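Kitchen tips: keeping peeled citrus nice for a table, a lunch box or a long afternoon
Last changed 8/29/23

I write these pages after work. My work is at Osumska, where we study how to teach a robot to move food from one place to another by recording people who do it with hand-held grippers. This gave me many hours with oranges, mandarins and grapes, more than any cook I know, and some of what we learned is useful at home also. So this page is half kitchen and half laboratory. If you want only the kitchen, read the first part.

Choosing the fruit

Take a mandarin which is heavy for its size. The skin should follow the fruit closely if you want neat segments, and it may be a little baggy if you want to peel quickly. For children I buy the baggy ones. For our recordings we buy both kinds, as a method which works only for one kind of mandarin is not much of a method.

Peeling large citrus

Leave the fruit out of the refrigerator for one hour first. Cut a thin cap from the top, then score the skin from top to bottom, not deep. Push the thumb under the skin and go slowly along the white part. When the fruit is open, separate the segments from the middle outwards. Pulling from the outside tears the membrane, and then everything on the table becomes sticky.

Keeping the segments

A segment with its membrane whole will stay good for some hours on a plate. Put them side by side and do not pile them. In a closed box in the refrigerator they keep for 2 days. I line the box with a paper towel, folded once. Grapes should go in another box, and wash them only before eating.

Cleaning the tablecloth

Citrus juice on a printed cloth: cold water at once, from the back side of the cloth, then a little washing-up liquid. Do not rub the print. My December cloth was ruined in this way and I still keep it for covering the bicycle.

What we measured

The question was simple. If a person records how to put a piece of fruit on a plate, is it better to keep the fruit well apart on the table, or to leave it in a group where the pieces touch each other? Most people prefer to tidy first. At our laboratory we had the same habit, and the earlier recordings from the Nemonby kitchen were very tidy.

We collected 176 recordings with the fruit in groups and the same number with the fruit apart, and trained one model from each set. We named the two models Caltis A and Caltis B, with A for the fruit apart. Then the robot had to move fruit on a new table, from groups only. Caltis A succeeded in 70 of every hundred attempts at single mandarins, but became much worse when another fruit was near. It closed the fingers too wide and pushed the neighbour away. Caltis B succeeded in 76 with single mandarins, and kept nearly the same level in the groups. For peeled segments both were weaker and I do not want to give a number before we repeat the test.

My colleagues from the Fakhoury group think that the difference comes from the approach angle. I think it is more from the opening of the fingers before the contact. We have not agreed on this yet.

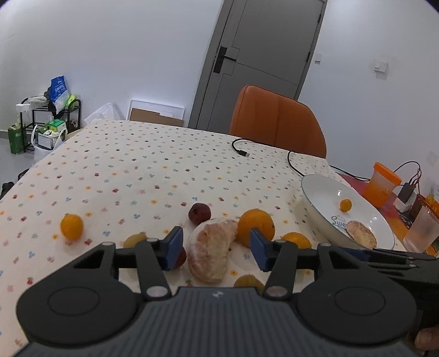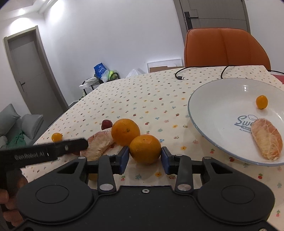
The peeled segment is still the part of the work which interests me most. It bends, it has a thin skin, and two pieces from the same fruit can need quite different handling. A mandarin forgives a bad approach, a segment does not. When one lies directly against a round orange fruit, with dark red fruit close on its other side, the fingers have very little space to come down, and the person must decide from which side to enter. We now ask people to make this decision slowly and not to correct the fruit with the free hand. At home you can use the same rule with serving tongs: open them only slightly wider than the piece, go down straight, close softly, and lift before you move sideways. If the segment slips, put it down and begin again. Squeezing harder breaks the membrane, and for the cloth you must then go back to the cold water.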